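Workshop notebook - June, bench 2

Glue and finish trials, continued

Started at 7.30 am while the shed was still cold, which suited me fine as I wanted to see how the hide glue behaves before the heater catches up. Short answer: it gels fast. I had the neck joint of the Lennox fiddle brushed and closed before I'd finished the thought, and I still got a skin on the brush side. Warming both parts first made a huge difference. I set them near the heater until they were just comfortable against my cheek, and the second dry run plus glue went together beautifully, with squeeze-out all along the button. Lovely stuff when it's in the mood!

Note for whoever mixes the next batch: I've gone back to the Zevska pearls. The last jar was mixed too thick. Soak them in cold water until they've swollen right through, then warm them slowly in the water bath with the lid on. If it runs off the brush like thin cream it's ready. If it drips in blobs, add a bit of hot water and wait.

Varnish next, and this is the part I've been itching to write up.

The Risholm strips have been hanging in the light box since the last entry and the colour is finally going somewhere. Recap for my own sake: 11 spruce strips, all from the same offcut, all scraped and not sanded. Strips 1 to 4 have the plain ground, 5 to 8 have the tea stain under the ground, and 9 to 11 are bare wood with varnish straight on top. I was sure the tea stain would win. It looks lovely on its own but goes a bit flat and greenish once the second coat is on, and 6 has gone blotchy near the end grain. Strip 3 is the one. Warm, clear, a honey colour that moves when you tilt it. I keep picking it up and walking it over to the window.

Strips 9 to 11 are worth keeping as a warning. The varnish has sunk into the soft grain and it looks tired already. I've written GROUND FIRST on the back of 10 in pencil. 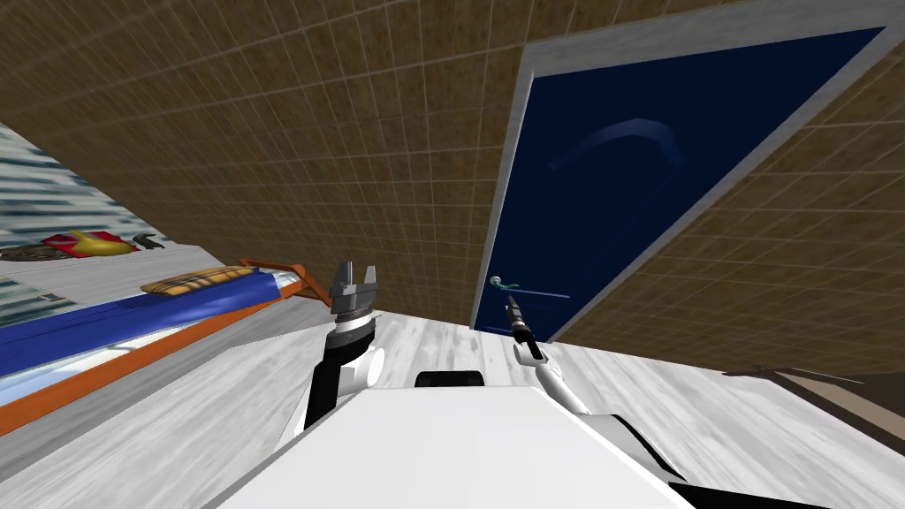 Drying times are still all over the place. Coat one was touch dry overnight on every strip. Coat two took 3 days on the stained ones and still marks if I press a thumbnail into it. It could be the tannin, or it could simply be that I put it on too heavily, as I was chasing a run down the edge of 7 and kept going back to it. Must stop doing that. Lay it on, tip it off, walk away.

I rubbed back strip 2 with 1,000 grit and a drop of soapy water to see if the surface would take it. It did, with no gumming at all, and the grey slurry wiped away clean. Tried the same on strip 6 and it balled up straight away, so that one needs longer in the box before anyone touches it again.

Bits and pieces

The small bending iron is running hot again. I scorched a rib on the inside of the C bout (only lightly, it'll scrape out) before I noticed the dial had crept up. Turn it down a touch further than the mark and test on a scrap of maple first. The maple from Dostbridge is gorgeous but it's deeply flamed and wants to crack at every flame if it's hurried. A damp cloth between the strap and the wood helped a lot. The fifth rib went round in one go and I was so pleased I did the sixth without stopping for tea.

Peg holes on the Lennox: reamed all four, stopping short so the final fit can be done with the pegs in hand. The A was slightly oval from its old life and needed a bush. Boxwood bush is in and glued, leave it alone until it has had a full night.

Soundpost: cut a new one from the tight-grained stick. First try was too short by a hair (of course), second one stood up nicely with both ends sitting flat on the mirror check. I've left it a tiny bit proud so there's something to work with once the strings bring the arching down.

Still to do

Third coat on 1 to 4 only, thinner this time, with the wide brush.
Mix a fresh half jar of ground and label it properly.
Trim the bush on the Lennox and ream it to match the others.
Sharpen the small gouge, it's tearing the spruce in the corners.
Order more pearls, there's one more batch in the tin at most.
Find out where the 7 mm purfling clamp has got to.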